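What's Inside a Computer?

Written for curious readers by Hüsnü Güneş
23 April 2024

Have you ever wondered what is hiding inside the big box that sits under a desk at school or in the library? It hums, it blinks and it gets a bit warm, but most of us never get to peek behind the cover. Today we are taking the side off and going in!

The box is called a tower, or a case. Lay it on its side, lift off the side panel, and it looks like a tiny city.
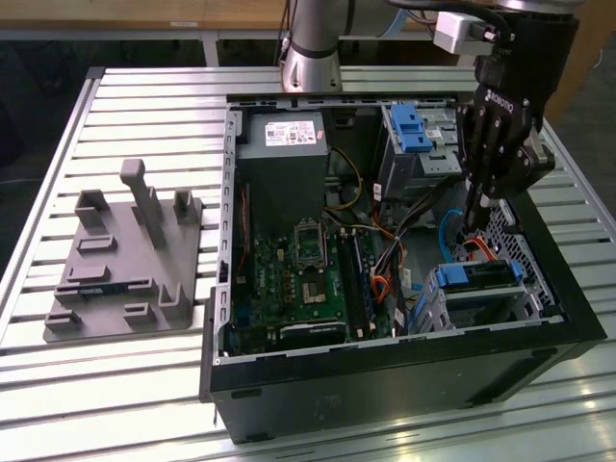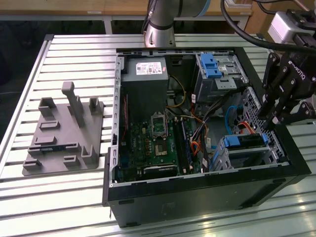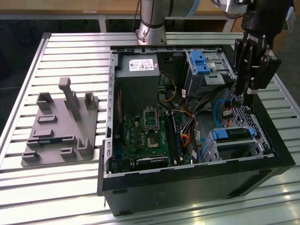
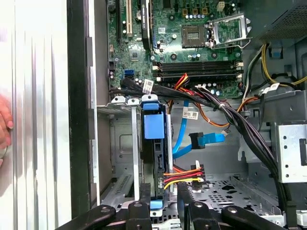

Let's start with the biggest, flattest part. The motherboard is a thin board, very often green, and every other part of the computer has to connect to it somehow. If the computer is a city, the motherboard is all the streets. Look closely at one and you will see hundreds of fine lines. Those are paths made of copper, and electricity zips along them carrying messages from one part to another.

Near the middle of many motherboards is a square space called the socket. This is the home of the processor, which people also call the CPU. The processor does the sums. That might sound dull, but everything a computer does is made of sums – drawing a dragon, playing a song, working out where your arrow landed in a game. A processor can do billions of them in one second! The socket has a metal frame and a little lever. You lift the lever, lay the processor in very gently, and press the lever back down to hold it still.

Close to the socket are some long, thin slots. They are for memory, and a stick of memory clicks into each one. Memory is like the top of your desk. It's where the computer puts the things it is using right now, so it can grab them quickly. When you switch the computer off, the desk is swept clean.

So where does your homework go? That's the job of the hard drive, which is more like a cupboard. It keeps things safe even with the power off. My first computer was a second-hand Vitholm with a very small hard drive, and I still managed to squeeze 3,565 drawings onto it. (Most of them were of sharks.)

Now for the power supply. It's a chunky metal box, and it usually lives in a corner of the case. The electricity that comes out of the wall is much too strong for the delicate parts, so the power supply changes it into a gentler kind and sends it out through bundles of coloured wires. Yellow, black, red and orange are common ones. The colours help people who build and mend computers tell which wire does what. Black wires are usually the "ground" wires, which give the electricity a way back.

There are flatter cables too, called SATA cables. Those don't carry power to the drives. They carry information, like a road between the cupboard and the desk.

And the little holes in the metal? They let air through! Computers make heat when they work hard, and fans push the warm air out. Some cases have holes shaped like a honeycomb, and hexagons are brilliant for this job – they leave lots of room for air and the metal stays strong.

Words to remember

Motherboard: the board that joins everything together
Processor (CPU): the part that does the sums
Memory: where the computer keeps what it is using now
Hard drive: where things are stored for later
Power supply: the box that feeds electricity to all the parts

Stay safe

Never open a computer on your own, even one that is switched off and unplugged. Always ask a grown-up who knows about computers. And never, ever open a power supply. It can hold on to electricity after the plug has been pulled out, and that can hurt you badly.

Something to try

Draw your own computer city on a big sheet of paper. Where would you put the power station? Which building does the sums? Don't forget the roads!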